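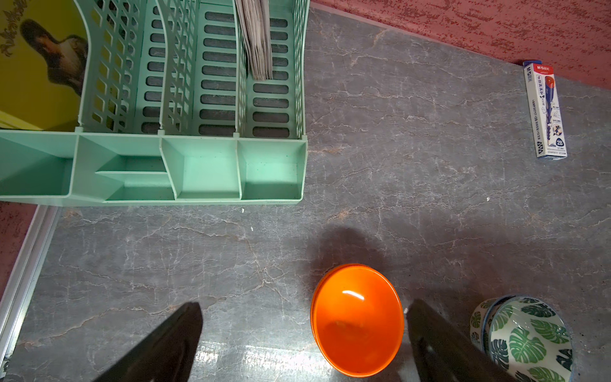 3.2 Superfícies de apoio e objetos em trânsito

Chamamos superfície de apoio a qualquer plano horizontal em que os moradores pousam objetos sem intenção declarada de os guardar. Nas 22 habitações estudadas, a bancada foi a superfície mais citada nas entrevistas, à frente da mesa de jantar e do móvel de entrada. Seguimos aqui a distinção de Craddock e Samuel entre objetos residentes, que têm na superfície o seu lugar habitual, e objetos em trânsito, que esperam ser levados para outra divisão.

A Figura 4 mostra uma bancada cinzenta de padrão marmoreado em que convivem artigos de escritório e loiça. O organizador verde-menta tem papéis ou envelopes na ranhura vertical da direita; a caixa de lápis 2B está pousada fora dele, junto à parede vermelha. As duas taças, uma cor de laranja e outra branca com folhas de monstera, ficam do lado oposto ao organizador.

Figura 4. Bancada com organizador de secretária, caixa de lápis e duas taças.

A codificação foi feita por dois investigadores, de forma independente, com a grelha Cetar. Cada objeto recebeu uma categoria de uso (escrita, correspondência, refeição, outros) e um estatuto (residente ou em trânsito). Os desacordos – quase todos relativos ao estatuto – foram resolvidos em reunião com uma terceira codificadora, R. Gape.

O organizador foi classificado como residente. O caso da caixa de lápis é menos claro. Um codificador considerou-a residente, por pertencer à mesma categoria de uso que o organizador; o outro atribuiu-lhe o estatuto de objeto em trânsito, por se encontrar fora dos compartimentos. Prevaleceu a segunda leitura. As taças foram codificadas como refeição, em trânsito.

No conjunto da amostra, 66 desacordos deste tipo envolveram material de escrita e apenas oito envolveram loiça. A diferença sugere que o critério de contenção – estar dentro ou fora de um recipiente – pesa mais quando existe um organizador na mesma superfície. Voltamos a este ponto na secção 4.1.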